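Swap Shelf News

Well, June got away from me, and so did the laundry! For anyone who missed the last newsletter, the Pekwood clothing swap is back, and Siobhán Buckley has talked me into running the kids' and teens' table again. I said yes before I'd looked in my own closets (big mistake). Drop-off opens at 4 and we'll keep going until everybody's been through the line.

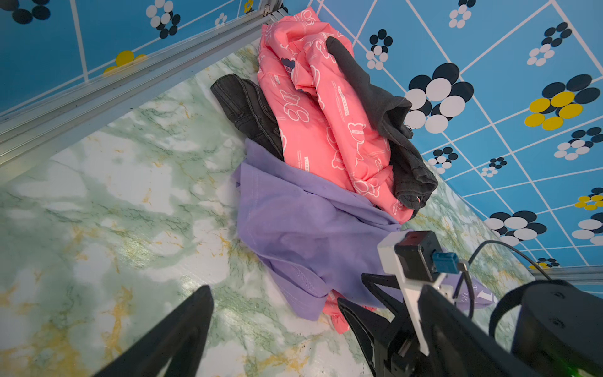

Sorting is the part I always put off. My system, if you can call it that, is to dump everything in a heap and deal with it one piece at a time, sweaters and other knits first so they don't get stretched under the jeans. I'm already getting attached to things I should be giving up. The salmon-pink one with the teddy bears all over it makes me smile every single time, and the dark gray knit has a loose thread that I'll tuck in before it goes anywhere. Purple T-shirts never last long on our table, so come early if that's your color!

Man-lok Pan has 18 spare hangers and would love more. Please wash things first, empty the pockets, and put shoes in a separate bag. Questions go to me or Siobhán.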